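Speaker notes - budgeting for a second two-arm cell
Plarkska internal planning day, 11/05/2023

Slide 1. Title. Skip the bio. State the question: what does a bench cell for soft goods cost to own through two budget years, and which lines did the first plan miss?

Slide 2. Scope. The request covers arms, rail, cameras, cabling, controller boards, spares and fixtures. It does not cover floor space or operator hours. Those sit in the Fluten budget and were approved in July. If asked about headcount, defer to the end.

Slide 3. What the first plan got wrong. Three points, keep it short.
Arms were quoted bare. Mounting plates, rail and cable guides came in on separate orders, with separate freight.
Wrist cameras were listed as optional. They should be in the base price.
Consumables had no line at all. Finger pads, cable sleeves and zip ties went on a purchasing card, and it took a long afternoon to find them again.

Slide 4. The work the cell has to do. Leave both up while talking. Pink fabric goods on a printed surface, two arms on a shared rail in the first view, wrist camera in the second.

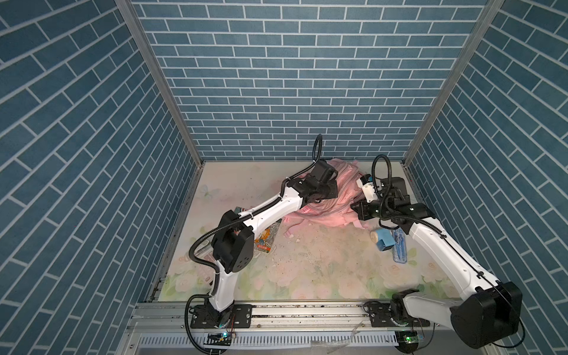
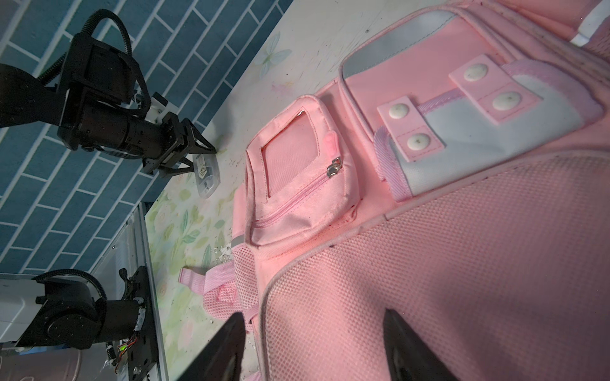 Slide 5. Spares policy. Proposal is to stock 2 complete grippers per cell and one wrist cable set. Fjeld quotes 40 days on grippers. A cell waiting on a gripper still takes up its bench and its share of the support contract. Do not get pulled into a debate on stocking whole arms - the answer this year is no.

Slide 6. Test items. Bags, garments, pencil cases, small containers. Set a ceiling of $500 per cell per year. Items wear, zippers fail, and a worn item is no longer the same test. Replace on a schedule and charge it to the cell, not to the project using it that week.

Slide 7. Cleaning and upkeep. Slotted rail collects dust. Put a vacuum and brush kit on the equipment list, and book upkeep time as a planned stop. The first plan assumed full availability, so every stop showed up as a variance.

Slide 8. Buy or lease. Breluvness offers a lease with service included. Lease is cheaper in year one, purchase is cheaper by the end of year two. Recommend purchase if the cell keeps its current layout. If the rail length is likely to change, take the lease. Pause for questions before moving on.

Slide 9. Decisions needed today. Approve the spares line. Approve the test item ceiling. Name a budget owner for consumables. The lease question can wait for the revised quote.

Backup slide. Freight and duty table. Show only if purchasing asks.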